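Häufige Fragen zum offenen Würfelregal
Aufbewahren, einräumen, sauber halten

27.04.2021 – Redaktion Clullbridge Wohnen
Drucken | Per E-Mail versenden | 17 Kommentare | 638-mal geteilt

Offene Würfelregale stehen in Küchen, Fluren und Kinderzimmern, und zu kaum einem anderen Möbel bekommen wir so viele Zuschriften. Die Fragen, die am häufigsten kommen, sind auf dieser Seite gesammelt. Im September wurde der Abschnitt über Lebensmittel zuletzt überarbeitet, jetzt sind die Antworten zu Reinigung und Wandbefestigung dazugekommen.

Kann ich Obst offen im Regal lagern?

Ja, für ein paar Tage und wenn das Regal nicht direkt am Heizkörper oder in der prallen Sonne steht. Geeignet sind Äpfel, Birnen, Bananen und Zitrusfrüchte. Beeren, Trauben und alles Angeschnittene gehören in den Kühlschrank.

Welche Fächer eignen sich dafür am besten?

Die mittleren. In den oberen Fächern sieht man das Obst schlecht und vergisst es, in den unteren sammelt sich der Staub vom Boden. Wer einen Hund hat, hat dafür noch einen zweiten Grund. Reservieren Sie ein oder zwei Fächer und bleiben Sie dabei, dann weiß jeder im Haushalt, wo er nachsehen muss.

Muss unter das Obst etwas untergelegt werden?

Bei beschichteten Platten ist das nicht zwingend nötig. Einzelne Früchte können direkt auf dem Boden des Fachs liegen, solange sie fest und unbeschädigt sind. Bei reifen Birnen und Pfirsichen empfehlen wir ein gefaltetes Küchentuch. Es fängt Saft auf, und die Frucht bekommt weniger Druckstellen. Papierservletten kleben fest, wenn sie feucht werden, und sind deshalb keine gute Wahl.

Woran erkenne ich, dass eine Birne reif ist?

Drücken Sie mit dem Daumen leicht neben den Stielansatz. Gibt das Fruchtfleisch dort nach, ist die Birne essreif. Die Farbe hilft nur bedingt weiter. Manche Sorten werden gelb, andere bleiben bis zum Schluss grün, und rote Stellen auf der Schale kommen von der Sonne und sagen über die Reife wenig.

Wie räume ich das Obst in einen Korb um, ohne dass es Druckstellen bekommt?

Stellen Sie den Korb so nah wie möglich an das Regal und halten Sie ihn niedrig. Nehmen Sie jede Frucht einzeln und legen Sie sie ab, statt sie fallen zu lassen. Harte Sorten kommen nach unten, weiche nach oben. Mehr als zwei Lagen sollten es bei Birnen nicht werden.

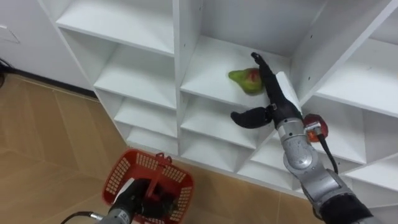

Beginnen Sie immer mit dem obersten belegten Fach und arbeiten Sie sich nach unten vor. Früchte, die weit vorn an der Kante liegen, nehmen Sie zuerst weg, sonst stößt man beim Griff nach hinten dagegen. Ist der Korb voll, tragen Sie ihn mit beiden Händen am Boden und nicht nur am Rand, vor allem bei leichten Kunststoffkörben.

Kunststoff, Draht oder Weide – welcher Korb ist der richtige?

Für Obst und Gemüse nehmen wir Kunststoff. Er lässt sich auswaschen und trocknet schnell. Drahtkörbe sind gut belüftet, drücken aber bei weichem Obst durch und brauchen eine Einlage. Weide sieht schön aus, ist aber schwer sauber zu bekommen, wenn einmal etwas ausgelaufen ist. Aus unserem Sortiment passt die Serie Pikik in die meisten Würfelregale. Messen Sie trotzdem vorher die lichte Breite des Fachs und ziehen Sie zwei Zentimeter ab, damit der Korb nicht klemmt.

Muss in jedes Fach ein Korb?

Nein. Ein Regal, in dem jedes Fach mit einem Korb gefüllt ist, wirkt zwar ordentlich, man muss aber ständig etwas herausziehen. Was täglich gebraucht wird, steht besser offen. Körbe lohnen sich für Kleinteile und für Dinge, die man selten sucht. Einige leere Fächer sind kein Fehler.

Wie viel Gewicht hält ein Fach aus?

Das steht in der Montageanleitung Ihres Modells, und nur diese Angabe zählt. Wenn die Anleitung verloren gegangen ist, fragen Sie beim Hersteller nach. Schwere Sachen wie Getränkekisten, Konserven oder Gusstöpfe gehören grundsätzlich in die unterste Reihe. Biegt sich ein Boden sichtbar durch, räumen Sie ihn sofort aus. Von allein wird er nicht wieder gerade.

Muss das Regal an die Wand geschraubt werden?

Ja, auch wenn es von allein sicher steht. Kinder klettern an offenen Fächern hoch. Verwenden Sie die mitgelieferten Winkel und einen Dübel, der zur Wand passt. Für Gipskarton brauchen Sie Hohlraumdübel. In Mietwohnungen sind ein paar Bohrlöcher in der Regel unproblematisch, ein Blick in den Mietvertrag schadet aber nicht.

Wie reinige ich weiße Böden und Seitenteile?

Mit einem feuchten Mikrofasertuch und einem Tropfen Spülmittel, danach trocken nachwischen. Scheuermilch und Schmutzradierer machen die Oberfläche stumpf, und stumpfe Stellen nehmen Schmutz viel schneller an. Wischen Sie von oben nach unten und vergessen Sie die Vorderkanten nicht, dort sitzen die meisten Fingerabdrücke.

Wie bekomme ich Obstflecken wieder weg?

Frische Flecken gehen mit lauwarmem Wasser ab. Eingetrockneten Saft weichen Sie mit einem feuchten Tuch fünf Minuten ein – länger nicht, sonst zieht Wasser in die Fugen. Bei gelblichen Rändern hilft etwas Zitronensäure, stark verdünnt. Testen Sie das vorher an einer Stelle, die man nicht sieht.

Was tun gegen Fruchtfliegen?

Alles Überreife sofort entsorgen und das Fach auswischen. Danach ein Schälchen mit Essig, Wasser und einem Tropfen Spülmittel aufstellen. Bei uns war nach drei Tagen Ruhe. Kommen die Fliegen immer wieder, liegt meistens irgendwo noch eine vergessene Frucht oder Zwiebel ganz hinten im Fach.

Eine Kante hat sich gelöst. Lässt sich das reparieren?

In den meisten Fällen ja. Alte Klebereste vorsichtig abschaben, Kantenband auflegen und mit dem Bügeleisen auf mittlerer Stufe andrücken, dazwischen ein Blatt Backpapier. Überstände mit feinem Schleifpapier abnehmen, wir nehmen dafür Körnung 600. Kantenband in Weiß gibt es unter dem Namen Gillies auf der Rolle.

Wo kann ich mir die Regale und Körbe ansehen?

In der Ausstellung in Grirulbridge. Auf 2000 Quadratmetern ist dort auch die Küchenabteilung untergebracht, die Körbe finden Sie gleich hinter dem Eingang links. Ausgestellte Stücke verkaufen wir nur am Saisonende ab. Fragen zu Ersatzteilen beantwortet der Servicetresen, bringen Sie dafür bitte die Modellnummer mit. Sie steht auf einem Aufkleber an der Rückseite oder unter dem untersten Boden.

Drucken | Per E-Mail versenden | Kommentieren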